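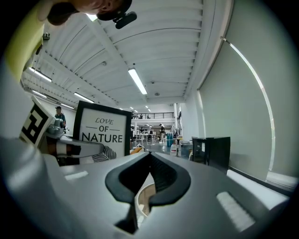 Grippers and a framed sign.

Home About Older posts Walks Write to me

Slits, shoeboxes and the colour of street lamps

I promised back in May that I would write something about the light course, and then I didn't, and then my sister asked me twice on the phone what on earth I was doing with a shoebox and a craft knife. So I've made a pot of tea and I'm going to have a go at it.

The course is called Light and What It Tells Us and it runs in the evenings above the old library in Prandov. There are 13 of us. Our teacher is So-yul Ban, who has the great gift of letting you be confused for as long as you need to be. I hadn't touched any physics since school, where I was put off by a man who dictated everything and rubbed the board clean before I'd got to the end of the line.

What has got hold of me (and I do mean got hold of, I was awake half the night with it) is spectral lines. I knew about prisms. Everybody knows about prisms, you put white light in one side and a rainbow comes out of the other. What I had never taken in was that it depends very much on what's making the light. An old-fashioned bulb with a hot wire in it gives you the whole rainbow with no breaks, violet melting into blue and so on down to the deep red, which fades from view for most of us near 700 nanometres. But take a glass tube with a little hydrogen in it, run a current through it so that it glows a sort of pinkish colour, look at that through a grating and the rainbow has gone. You get a few thin bright lines with darkness between them. There's a red one, a blue-green one, and then violet ones that get harder to see. And it's always those lines! Hydrogen in Prandov gives the same ones as hydrogen anywhere else. 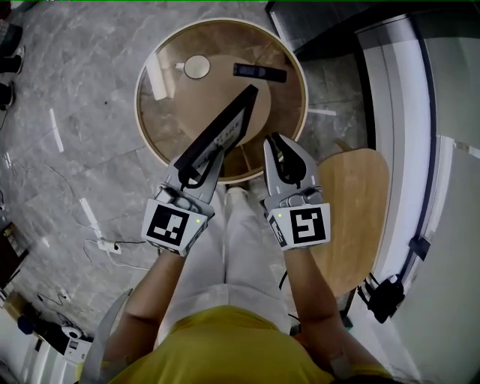 I asked why, of course, and so did Amr Amrani, who sits next to me and generally asks the thing I was just getting up the courage to say. The answer, as far as I can pass it on, is that the electron in a hydrogen atom can't have any old amount of energy. It has certain levels it's allowed to be at and nothing in between. When it drops from a higher one to a lower one the difference goes off as a little parcel of light, and the size of the parcel settles the colour. A big drop is towards the violet, a smaller one towards the red, and plenty of drops give light our eyes don't pick up at all. As there are only certain levels there are only certain drops, and so only certain colours.

Amr wanted to know where the electron is while it's dropping. So-yul laughed and said that was a fair thing to want to know, and that she'd rather he held on to it until after the chapter on waves. That chapter starts on page 409 of the course book and I have peeped, and I'm not ready for it.

Anyway, the shoebox. You cut a narrow slit in one end, and at the other end you make a hole to look through with a bit of grating film taped over it. Mine came in the post from Mazza, the craft and hobby people, and it was cheaper than the tea I was drinking when I ordered it. My first slit was far too wide and everything came out as a smear. The second I made from two pieces of stiff black card pushed nearly together, and it's much better, though the tape has started to lift at one corner. You look at the slit and the colours turn up off to the side — it took me an embarrassing while to work out that I was looking in the wrong place.

I must say very firmly, as So-yul said to us, that you never point one of these at the sun. A bit of daylit sky, or a sheet of white paper with the sun shining on it, will do perfectly well.

Since then I've been round the whole house with it. The tube light in the garage has a lovely sharp green line in it, which comes from the mercury inside. The lamp on the landing is an LED and gives a bump of blue and then a broad wash of everything else. And on Dinden Lane they've still got a few of the old deep orange street lamps, the sodium ones, and if you stand underneath with your shoebox at nine o'clock at night there is next to nothing in there but one yellow-orange line. It's really two, very close together, but my card slit isn't up to splitting them. A man walking his dog asked me if I was all right. I let him have a look and he said "well, I never", so that's one more of us.

The part I keep going back to is helium. A yellow line was noticed in the light from the sun, near the sodium pair but not in quite the right place for it, and it didn't match anything known at the time. So it was put down to a new element and named after the sun, and it was many years before anyone got hold of some down here. I've told this to everybody who has come to the house.

Next time we're doing the dark lines, where a cooler gas takes colours out instead of putting them in. I've also got to fix my tape.

Comments

Javemton Jo: Did you paint the inside of the box black? Mine was hopeless until I did, there was light bouncing about all over the place.

Amr: For the record I still want to know where the electron is.

Pat M.: We had those orange lamps outside our house when I was small and my red coat always looked brown under them. I suppose now I know why. Lovely post, do tell us about the dark lines.

Recent posts

The long way round to Javemton
Rhubarb, again
What I remember of school science
Mending the garage door
A wet week in Dinden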